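Against the fresh start

Every November I get the itch. New planner, new bins, new me. Last year I spent $195 on shelf boxes from Grinach and by the time the tree was down they were full of the same junk, only now I couldn't see it.

So I'm done. My position, for anyone who wants to fight about it in the comments: a house should be allowed to stay half sorted. Permanently. The half sorted house is the one where people live.

Think about what the tidy-up business sells. Not boxes. A feeling, good for about 10 days. Michailidis has a whole wall of them now, right by the registers, and the weekend class they run upstairs costs $599. For that you could pay somebody to come over and find your passport.

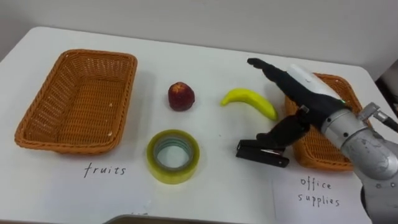 Two baskets, and the usual things in between.

My mother kept one drawer. String, batteries, birthday candles, the key to a car we'd sold. We all knew to look there first. It worked for the whole family for as long as I lived in that house and it never had a label on it. Try that with a system. A system needs everyone to learn it, then somebody to enforce it, and we all know who gets that job. Not the kids. Not my husband, bless him, who thinks "put away" means "put on the stairs."

And it spreads. Offices too. When I worked at Irnevon we had a clean desk rule, everything gone by 6:30, and what happened was people kept there real work in the car. Seven of us on that floor, one trunk full of binders each. Mangement was thrilled. Looked great!

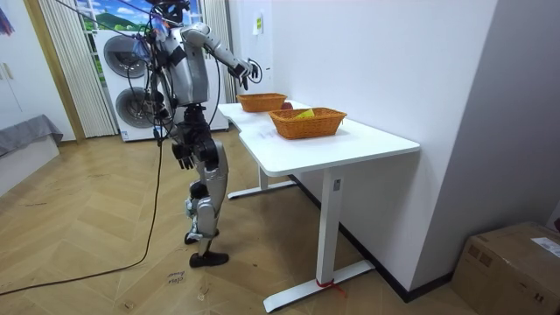 Desk against the wall, cables everywhere else.

I'm not defending filth. Wash the dishes. Take out the trash. Pay the gas bill before it turns pink. But sorting isn't cleaning, and we've let the two get mixed up so badly that a clean kitchen with mail on the counter now feels like a failing grade. Who decided that? I'd like a word.

Same with the labels. I labelled the spice rack once. Then I bought cumin in a bigger jar. End of story.

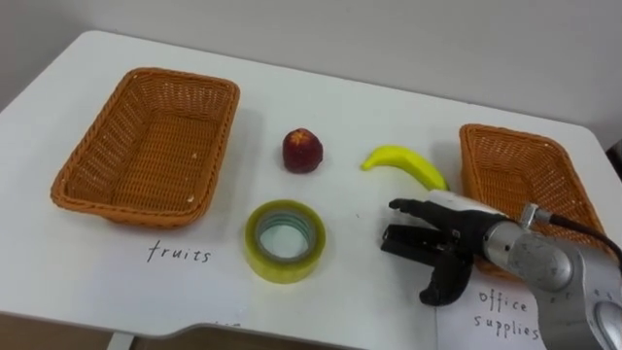

Chrysanthi Antoniadis wrote in after my last piece on this to say I had it backward: she grew up in a house with a drawer like my mother's, spent half her childhood hunting for scissors, and labels were the first thing she ever bought with her own money. Some of us find it restful, she said, to know where a thing goes.

Fair. I believe her. I'd still ask who refills the label maker. And I notice she reads me from Clirkatmont, where the apartments come with closets.

Mine has one. The vacuum's in it, and the tree.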